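Reporting Crime: Notes for Session 4
Tutor: Archana Sandhu

Court copy is a joy to write once you know the rules, so let's get stuck in! Read the Madham robbery report first and mark every fact that has no source (there are more than you'd think). 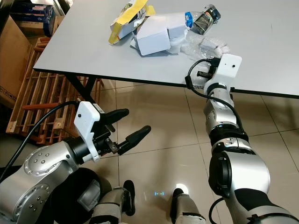
Boxes, a bottle and bubble wrap on a table.

"Arrested" and "charged" are different stages, and mixing them up can land your paper in real trouble. Under-18s need extra care: check for a court order before you name anyone.

Task: cut the report to 60 words, keeping the attribution. Bring it in June, and read it aloud first!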